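Cirkosham Neighbors Help Board
Renting, Leases and Landlords > Small commercial

Landlord wants to keep my whole deposit over "floor wear." Is that a thing?

Leaving a one-room unit in the Grenunness building when my lease runs out. Deposit is $3000. The pre-move-out letter proposes keeping $3000, a number I feel I've seen somewhere before. 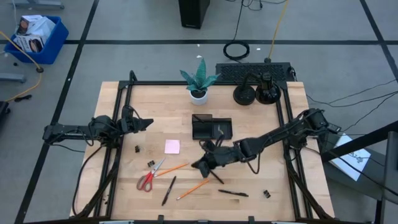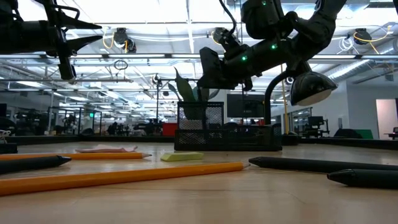 Asked by Mwanahawa Kirui | September | 2 followers | Tagged: deposit, wear and tear, commercial lease

The unit is number 17, up on the second floor, next to the bathroom with the opinionated hand dryer. The building is managed by Bustex, who took over from the original owner partway through my lease and have since communicated mainly by laminated sign.

I gave notice in writing. They sent somebody to do a "courtesy pre-inspection," and I got a letter a few days later. The letter lists one item: "floor wear, full replacement." There is no breakdown, no estimate from a flooring company, no photos. The floor is the same gray vinyl tile as the hallway and was already scuffed when I got the keys. By the door there's a worn patch where people come in. I'd call this walking. Bustex calls it damage.

My lease says I have to return the unit "in the same condition as received, ordinary wear and tear excepted." It also says, four pages later, that the tenant is responsible for "all flooring." I signed both pages, evidently in a mood to agree with everyone.

What I have: the lease, my emails, and a handful of photos from the week I moved in. You can see the floor in two of those and my thumb in most of the others. What I don't have is a signed move-in checklist. The old owner's idea of a move-in checklist was a handshake and a warning about the window.

So can they charge me for a whole new floor? And should I be doing something before I hand the keys back, or do I wait for the final statement and get mad then? I'd like to get mad on the correct schedule.

3 answers

grumblecake_lou
They always do this. Mine kept everything over a nail hole. Just don't pay the last month's rent and call it even.

Pirihi
Please do not do what the answer above says. Skipping the last month puts you in default, and then the argument is about rent, where you lose, when it could have been about tile, where you've got a decent shot. Plenty of leases say flat out that the deposit can't be used as rent. Go look, yours likely does, maybe on the page next to the flooring one.

I've rented small shop space in three buildings and fought over two deposits. I'm not a lawyer. I'm a person who reads leases at bedtime, and I sleep very well.

First thing to know is that you have a commercial lease. A lot of what you'll find when you search for this is about apartments, and in many states those rules (deadlines, itemized lists, penalties for keeping money in bad faith) don't protect business tenants or only protect them a little. So your lease matters a lot more than it would if you were living there. Find the paragraph on the deposit and see how long they have to give it back. Mine said 30 days after surrender of the premises, "surrender" being lease talk for dropping keys in a mail slot.

Then the two clauses. "All flooring" may just mean that you look after the floor while you're there: mop it, fix a tile if you break one. It doesn't automatically cancel the ordinary wear language. If I were you I'd write to them and say that's how you read the two together, and ask how they read it. Keep it to a paragraph. Ask in the same email for the inspection notes, whatever photos their person took, and a written estimate that says how many square feet and what material. Also ask how old the floor is. Charging a tenant full price to replace tile that was near the end of its life is hard to defend with a straight face, and somebody at Bustex has to type the reply.

Your move-in photos are better than you think, thumbs and all. Send them to yourself by email at full size so the originals don't get lost the next time you change phones. If you still have texts with the old owner about the place, save those too. And the deposit followed the building when it was sold, or should have. Get Bustex to confirm in writing that they're holding it. I once spent a month arguing with a company about money they then announced they'd never received.

For move-out: clear the unit, sweep, mop, and take pictures of the whole floor in daylight, corners included. Get wide shots as well as close ones. A close-up of a scuff could be a scuff in any building on earth. Ask for a walk-through with a person present and get them to sign something, even a sheet of notebook paper with the date on it. If they won't sign, email them that evening with what was said.

If they keep the money anyway, look up the small claims limit where you are. Check whether your lease is in your own name or a company's, too, as some courts want a company to show up with a lawyer. A polite letter saying you plan to file got me most of mine back the second time. The first time I waited, and got mad then.

Hallway_Dennis
Agree with Pirihi mostly. Take pictures of the hallway floor too, if it's the same tile and it's just as beat up. I'm in the other wing of Grenunness and the tile by the elevator was like that before Bustex ever showed up. I might have a picture of it from when I moved in, will check my old phone if I can find the charger.

Also which window did he warn you about? Mine fell out.

Comment from Mwanahawa Kirui
Thanks, both. Email sent, asked for the estimate and the age of the floor. Got an auto-reply thanking me for my maintenance request. It was that window, yes.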